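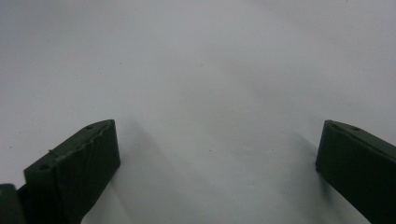

Uldis Butkienė
Product Editor, Field Reporting Equipment

Prendlow 2 Field Recorder for Reporters

The Prendlow 2 is a handheld audio recorder made by Clarkisa for print, radio and web journalists. It records interviews, press conferences and ambient sound to two memory cards at the same time and marks each file with the reporter's initials, a story code and a running number. It replaces the first Prendlow, which is no longer sold but is still repaired.

Recording

The recorder has two built-in microphones and one locking input for an external microphone or a press feed. The built-in pair can be set to face the same direction for a single speaker, or to face apart for a table interview. Gain is set with a wheel on the right side. The wheel locks when pushed in.

A second, quieter copy of each recording is made in the background. If a speaker shouts or a door slams, the clipped section can be replaced from the quieter copy in Mets, the desktop program supplied with the recorder. The safety copy is on by default and can be turned off in the Files menu. It doubles the space used on the card.

The pre-record buffer keeps the last few seconds of sound before the record button is pressed. The buffer is off by default. Check the consent rules that apply where you work before turning it on, as it captures speech before recording has visibly started.

Markers

Press the marker button during recording to flag a quote. A short press sets a plain marker. A long press sets a marker of the type "check," used for names, titles and numbers that need to be confirmed before filing. Each file holds up to 590 markers. Both types appear in Mets as a list with time positions and can be exported as plain text.

Markers can be added during playback as well. They can't be deleted on the recorder, only in Mets.

Source protection

Files can be encrypted as they are written. Encryption is set per story code, so a reporter can keep routine council coverage open and lock a sensitive interview on the same card. An encrypted file doesn't show its name, length or date on the recorder until the passcode is entered. There is no recovery passcode. Clarkisa can't open an encrypted file, and a recorder sent in for repair should have its cards removed.

The recorder has no wireless radio of any kind. Transfer is by cable or by card.

Working with Mets

Mets runs on current desktop systems and needs no account. It copies files from the recorder, checks that each copy matches the original, and sorts them by story code. Transcripts are not produced by Mets itself. It exports audio in the formats accepted by most transcription services, and imports a finished transcript so that markers line up with the text.

Newsrooms that use the Lemia archive system can send files to it directly from Mets. The story code becomes the archive folder name. Codes longer than the Lemia limit are shortened from the right, so put the desk abbreviation first.

Specifications

Recording formats: uncompressed and compressed
Memory: two card slots, cards not included
Recording modes: mirrored, overflow, single card
Battery: removable, rechargeable
Battery life: about 100 hours on standby
Story codes stored: 100
Markers per file: 590
Headphone output: yes, with separate volume
Tripod thread: yes, on the back
Languages: English, Spanish, French, Lithuanian, Latvian

In the package

Recorder, battery, cable, foam windscreen, wrist strap, printed quick guide. The full manual is a download. The belt pouch sold for the first Prendlow fits the second, but it covers the marker button.

Firmware

The July firmware corrects the file number, which could restart at one when the battery was changed during a recording in overflow mode. It also lets the display stay dark while recording, with only the red lamp on. To install, copy the firmware file to the card in slot one, insert a charged battery, and hold the menu button while switching on. Stored story codes are kept. The date and clock have to be set again.

Newsroom orders

Orders for a whole newsroom can be delivered with initials and story codes already loaded. Send the list as a spreadsheet with one reporter per row. Loan units for election coverage are handled separately by Justinas Lukoševičius at the Clarkisa newsroom desk and should be requested before the candidate list closes. Loan units are returned without cards.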